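3.2 Shared desks and the objects left on them

The second part of our study concerns small work rooms with one desk that is used by many people in turn. In Section 3.1 we treated personal desks, where the user decides where each thing should stay. On a shared desk there is no such single decision. A person comes, moves the keyboard to a place that suits the body or the task, puts down a drink, and leaves. The next person meets the result and must choose whether to accept it or to change it.

We use the word "residue" for the position of objects at the moment when a new user enters the room. The word is borrowed from an earlier report by Demirtaş on kitchens in student housing, where it was used for dishes and cloths. We keep her definition with one change. In the kitchen report an object was residue only if it had been used by the previous person. On a desk this is often impossible to know, so we include every movable object on the surface.

The observations were made in three buildings, which we call Fulton, Guillot and Jillulitz after the streets where they stand. Together they gave 71 desk sessions by 18 participants. All the rooms had a plain table and at least one external keyboard, and in none of them was there a drawer or a shelf within reach of the chair. This last condition was important to us. When storage is missing, the tabletop must hold the tools and also the personal items, and the two kinds of objects come to compete for the same surface.
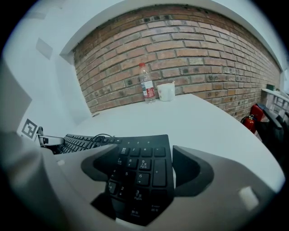 Keyboards were the objects moved most often in all three buildings. We had expected that participants would treat the keyboard as a single block, but in the interviews many of them spoke of it as having two halves, one that they need and one that is in the way. The half in the way was nearly always the numeric keypad. Full-size keyboards with a keypad, like the black one in Figure 2, whose cable crosses over the keys, were pushed to the left by right-handed mouse users, so that the letter keys did not stay in front of the chest. Two participants who worked with budget tables did the opposite and placed the keypad directly in front of the right shoulder. Both of them said that they would not accept a keyboard without it. The cable was a separate source of complaint. A cable that lies over the keys must be lifted before typing can start, and participants described this as a small but unpleasant sign that the desk had not been left in order. One of them called it "like finding the bed not made".

Figure 2. A shared table with a full-size keyboard, a bottle and a paper cup, in two views.

We recorded the angle of the keyboard only in three classes: parallel to the front edge, slightly turned, and diagonal. A finer measure was tried in the pilot work and then given up, as two observers in the same room could not agree on it. Diagonal placement was more common in the residue than during work. We understand this in the following way. At the end of a session the user pushes the keyboard away with one hand, often while standing up, and the push is not straight. The diagonal keyboard is then a trace of leaving. It has little to do with how the person was typing.

Drinks followed another pattern. Participants kept them far from the keyboard, and when the table stood against a wall they preferred the back edge. The reason they gave was fear of spilling. At the same time, the back edge is the place where an object is most easily forgotten, and the cups that were reported to us as "not mine" were mostly found there. 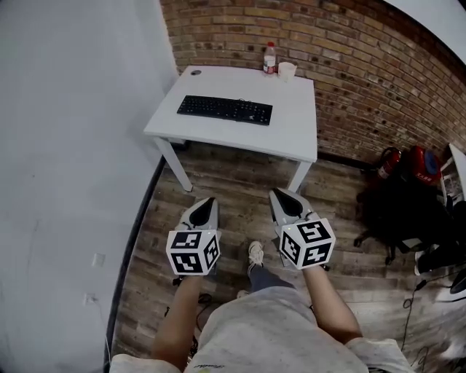 A forgotten cup is a different case from a displaced keyboard. The keyboard belongs to the desk, and everyone feels permitted to move it. The cup belongs to somebody who is absent, and several participants were not comfortable to touch it. They worked around it, sometimes for a whole session, and left it where it was. In this way one cup could pass through several sessions without a change of position. Bottles with a cap were handled more freely. Participants said that a closed bottle is clean on the outside and may be moved without disgust, while an open paper cup may not.

To compare the rooms we noted each moment when a hand touched an object that was not needed for the task itself. We call this an adjusting contact. There were 927 adjusting contacts in the full set of sessions. They were not spread evenly over time: a large part of them came in the opening minutes, before the first word was typed, and a smaller group came just before leaving. Between these two periods the desk was almost still. The participants themselves did not remember the opening adjustments well. When we asked what they had done first, the usual answer was that they had sat down and started to work.

In the Guillot building we could also test a simple intervention. After 17 sessions without any instruction, a strip of Civovard matting was placed along the front of the table to mark a home position for the keyboard. The strip carried no text. Most participants understood its purpose, and the keyboard was more often left parallel to the edge. The position of cups and bottles did not change. We do not want to claim much from one building, and it is possible that the new strip simply drew attention because it was new. The same test was planned for Jillulitz in November, but the tables there were exchanged for narrower ones before we could begin, and the comparison would not have been fair.

The question of who is responsible for the residue remained open in the interviews. Participants agreed that a desk should be left "as it was found", yet they gave different accounts of what this means when it was found in disorder. Some returned the objects to the places where they had met them, including the forgotten cup. Others made the desk better than before and then felt some irritation toward the previous user. We return to these two groups in Section 4, where the sessions are examined together with the written comments.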